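The Ferry to Nakby, by Fiorella Mancuso
Reviewed for the Ustville Reading Service, 07/06/2026

Fiorella Mancuso's second novel follows Remo Pagano, a retired harbor clerk who agrees to deliver a sealed letter across the strait and spends 300 pages failing to do so. The early chapters are patient and often very funny, in particular the long quarrel over a lost ticket.

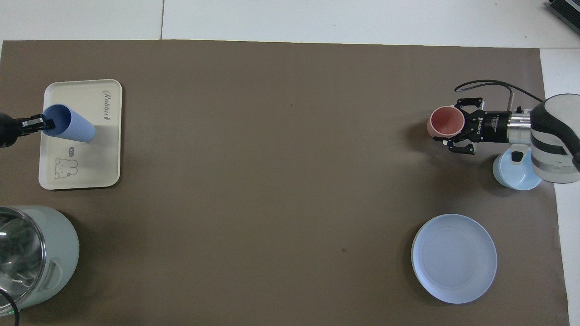

A blue ribbed cup on a tray with a rabbit drawing.

The middle section is less secure. A subplot concerning the clerk's brother occupies 71 pages and is then set aside — a decision the author does not explain. Readers who prefer a firm plot may lose patience here. The dialogue remains sharp throughout, and the storm in chapter 9 is the best writing Mancuso has published.

The Harkeo paperback is clearly printed, although the margins are narrow. The Service recommends the title for general fiction collections and for adult reading groups. Copies may be reserved at the main desk for a loan period of 30 days.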